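Cola em bastão Grultari 9 g – caixa com 4 unidades

Ref. 218
Marca: Grultari
Disponibilidade: em stock
Envio em 2 dias úteis

A cola em bastão Grultari serve para papel, cartolina, fotografias e etiquetas. Aplica-se a seco, não enruga as folhas finas e permite reposicionar o papel enquanto a cola não prende. Depois de seca fica transparente. Sai com água morna das mãos e da maior parte dos tecidos laváveis.

O formato de 9 g é o mais pequeno da gama e cabe num estojo normal. Para uso intensivo em salas de aula ou ateliers recomendamos o formato grande, vendido à unidade na mesma secção.

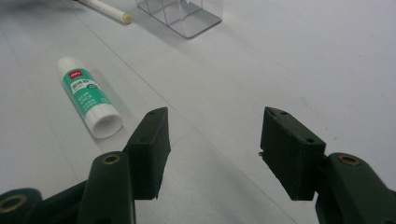
A conservação depende sobretudo da tampa. Um bastão mal fechado começa a secar à superfície e passa a esfarelar quando se aplica. Rode a base até recolher toda a cola e só depois coloque a tampa, pressionando até ouvir o encaixe. Numa secretária de uso diário o bastão acaba muitas vezes deitado no tampo, como o da fotografia, e pode ficar assim sem problema, desde que esteja bem fechado e longe de janelas e aquecedores. Se a ponta já estiver seca, corte a camada dura com uma lâmina e utilize o resto normalmente.

Características
Tipo: cola sólida em bastão, base rotativa
Peso líquido por unidade: 9 g
Unidades por caixa: 4
Solventes: não contém
Cor depois de seca: transparente
Temperatura de armazenamento: ambiente, em local seco

Modo de utilização
Limpe o pó do papel. Rode a base para subir apenas a ponta da cola; com o bastão demasiado subido, a cola parte-se. Passe uma camada fina e uniforme, da margem para o centro, e pressione as duas superfícies. Em cartolina grossa, aplique nas duas faces.

Não é indicada para madeira, metal, vidro ou plástico. Para estes materiais consulte a cola líquida Skjelbred.

Entregas e devoluções
As encomendas feitas até às 15h seguem no próprio dia para o transportador. Aceitamos a devolução de caixas por abrir, acompanhadas da fatura. Os portes de devolução ficam a cargo do cliente, exceto em caso de defeito ou erro no envio.

Produtos relacionados
Cola líquida Skjelbred
Fita adesiva Surkness
Bloco de cartolina Flustunberg A4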